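3.2 Clearing and setting the small worktop

The second group of tasks concerned the worktop beside the sink, where most households in the study kept the things they used at breakfast. We recorded 155 episodes of setting out and putting away across the homes we visited, and a further set in the laid-out worktop at Ledano, where the same few items were used each time. Marsden's earlier coding sheet was kept, with two changes. Food left out on the surface was given its own code, and hanging a mug was separated from standing one down.

Items were sorted by how they are stored. Plates go flat in a stack or upright in a rack. Mugs go on a shelf, on a hook or on a mug tree. Appliances such as toaster ovens stay where they are and are worked around. Fruit has no fixed place in many homes, and it was the item most often moved twice in one episode.

Plates gave the most varied results. A plate lying flat on a soft or papered surface is hard to get under, so it is usually taken by the rim and tipped before it is lifted. While it is tipped it takes up more depth than it does lying down, and anything standing close by has to be allowed for. Mug trees matter here, as the mugs stick out to either side of the post. Figure 3 gives the layout used at Ledano, with the toaster oven at the left end of the mat, an apple in front of it, and two mugs on the tree close to the plate.

Figure 3. Worktop layout with toaster oven, apple, light blue plate and wooden mug tree. The plate is held by the rim, tilted above the mat.
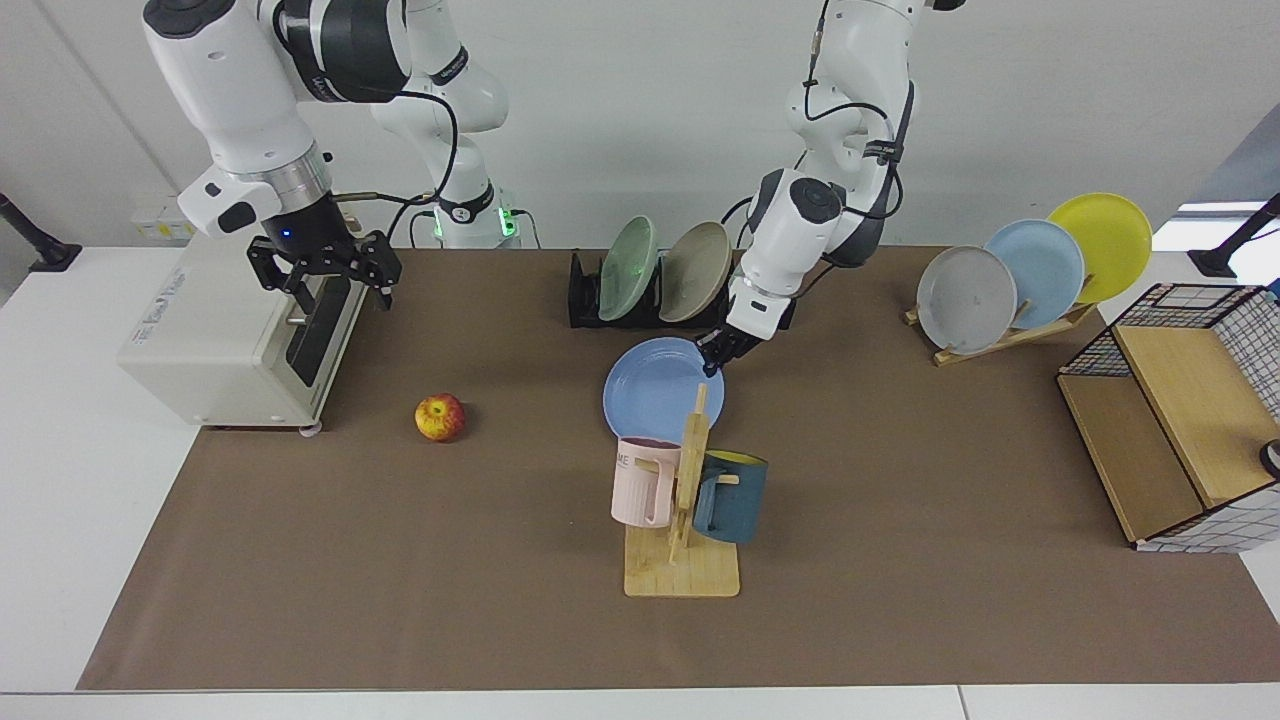
3.3 Order of handling

Across the home episodes, 636 separate moves were coded. Large flat items tended to be dealt with first and mugs last. The order changed when the mug tree stood in front of the plates, in which case the tree was often pushed aside before anything else was touched. Moves of the tree itself were coded as clearing, even when it was put back in the same spot afterwards.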